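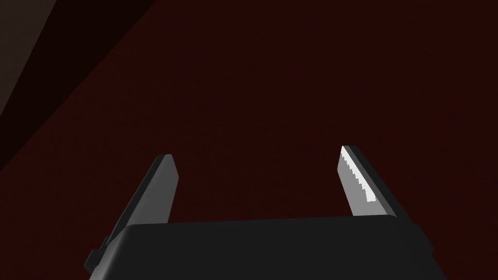
Forum > Simulation et jeux de données > Bonnes pratiques

Règles pour les épisodes simu avec caméra poignet – on se met d'accord ?

dirk_d
Bon, je relance, parce que le wiki date et chacun fait à sa sauce. On livre le lot pince en août et je voudrais une page de règles que tout le monde applique, y compris Hotus quand ils nous renvoient leurs trajectoires. Mon brouillon :
1. pas d'épisode dont la première image ne montre que la pince et un fond uni
2. doigts ouverts au départ, toujours, et écartement écrit dans les métadonnées
3. lumière : une seule config par lot, notée
4. graine aléatoire enregistrée. sinon poubelle
5. pas de retouche manuelle après export
Tapez dessus.

nandini.b
Pas d'accord avec le 1. Mais alors pas du tout.
Un plan rapproché sur une surface unie c'est une situation normale pour une caméra poignet. Si tu vires tout ça, le modèle n'apprend jamais quoi faire quand il n'y a rien entre les doigts. Il va fermer dans le vide.

dirk_d
Il ferme déjà dans le vide. Et sur le dernier lot j'ai 1,941 épisodes dont 1,015 qui démarrent comme ça. Plus de la moitié, c'est pas une situation normale, c'est un défaut du tirage des poses de départ.

nandini.b
Alors corrige le tirage, n'interdis pas le cas. C'est deux choses differentes.

KMurthy
+1 Nandini. Règle de proportion plutôt qu'interdiction. Chez Briltlow on fixait un plafond par lot et on l'écrivait en tête du fichier de description. Le plafond se discute, mais il est écrit.
Par contre Dirk a raison sur la graine. J'ai passé une matinée à essayer de rejouer un épisode de juin, impossible.

benvinda_v
Question bête peut-être : « rien entre les doigts » on le définit comment ? Sur l'image, ou d'après l'état du simulateur ? Parce que l'image peut être vide et l'objet juste hors champ, à côté. Pour l'annotateur c'est pareil, pour la politique non.

dirk_d
Pas bête. État du simu, je dirais.

t_chowdary
Les deux !! Deux champs séparés. visible_image oui/non et present_scene oui/non. On s'est fait avoir chez Chowdary avec un seul champ, les annotateurs cochaient « absent » et l'objet était sur la table depuis le début. Il a fallu tout reprendre.

benvinda_v
OK pour deux champs, mais qui remplit le premier ? Si c'est calculé par masque de segmentation il faut un seuil. Un objet à 3 pixels dans un coin, visible ou pas ?

t_chowdary
Seuil dans la config, versionné avec le lot. Je peux proposer une valeur ce soir, mais je ne veux pas qu'on la grave dans la règle elle-même.

KMurthy
D'accord. Règle = « le seuil est écrit ». Pas la valeur.

nandini.b
Je reviens sur le 3. Une seule config de lumière par lot = très mauvaise idée pour le transfert vers le réel. Prenez l'image que j'ai en première page de notre rapport interne : doigt droit avec une bande blanche bien vive, doigt gauche gris sombre, corps de pince noir. Un éclairage figé comme ça sur tout un lot et le réseau apprend que « doigt droit = le clair ». Faut varier.

dirk_d
Varier entre les lots.

nandini.b
Non. Dans le lot. Par épisode. Et jamais en cours d'épisode.

dirk_d
Et quand Vultden nous demande de comparer deux politiques à conditions égales, on fait comment ?

nandini.b
Tu gardes un sous-ensemble d'évaluation à lumière fixe. L'entraînement varie. C'est quand même pas nouveau.

dirk_d
Admettons. Mais alors l'évaluation est gelée, on n'y touche plus, même pour « juste corriger une texture ». Je vise des gens ici.

benvinda_v
(c'est moi, pardon)

KMurthy
Tant qu'on y est, les bords en escalier sur les reflets. J'en vois sur les rendus rapides. On les garde ou on les considère comme défaut ? Moi je les garde, mais il faut noter la qualité de rendu dans les métadonnées, sinon on mélange des lots qui ne se ressemblent pas et on cherche pendant des jours pourquoi la courbe remonte.

t_chowdary
Garder + noter. Pareil pour la position de la caméra par rapport à la pince. Si quelqu'un la bouge, nouveau numéro de lot. Pas de suffixe _v2_final_bis svp.

nandini.b
Quelqu'un a pensé à l'arrêt ? Le jour où la politique tourne sur le vrai bras, elle doit avoir un comportement défini quand elle ne voit rien d'utile. Arrêt et ouverture, ou arrêt tout court ? Ça devrait être dans les bonnes pratiques aussi.

dirk_d
Arrêt tout court. Ouvrir, si tu tiens une pièce en hauteur, non merci.

benvinda_v
Pour moi ça sort du sujet « données ». Page à part, avec la personne responsable de la cellule dans la boucle. On va pas régler la sécurité du vrai bras dans un fil sur les métadonnées.

nandini.b
Page à part si tu veux, mais un lien depuis celle-ci. Je le lâche pas.

dirk_d
Bon, je reprends. Version 2 :
1. départs sans objet visible : autorisés, plafond écrit en tête de lot
2. visible_image et present_scene, deux champs, seuil versionné
3. doigts ouverts au départ, écartement noté
4. lumière tirée par épisode pour l'entraînement, fixe pour l'évaluation, évaluation gelée
5. graine, qualité de rendu, pose caméra : obligatoires, sinon le lot est refusé
Retouche manuelle : toujours non. Sécurité du bras : page séparée, lien en bas.

nandini.b
Le 3 me gêne encore. Toujours ouverts ? Et les reprises après échec, doigts à moitié fermés, tu les mets où ?

dirk_d
Dans un lot à part, marqué « reprise ».

nandini.b
Mouais. J'aurais mélangé. Mais je bloque pas.

KMurthy
OK pour moi. Qui prévient Hotus ?

t_chowdary
Moi. J'envoie la v2 plus le seuil proposé. Benvinda, tu peux relire les noms de champs avant 17 h ? Après je suis plus là.

benvinda_v
Je relis. Par contre present_scene sans accent ça passe, mais on avait dit noms anglais partout, non ? object_in_scene du coup, et object_visible pour l'autre.

t_chowdary
Va pour ça, je change.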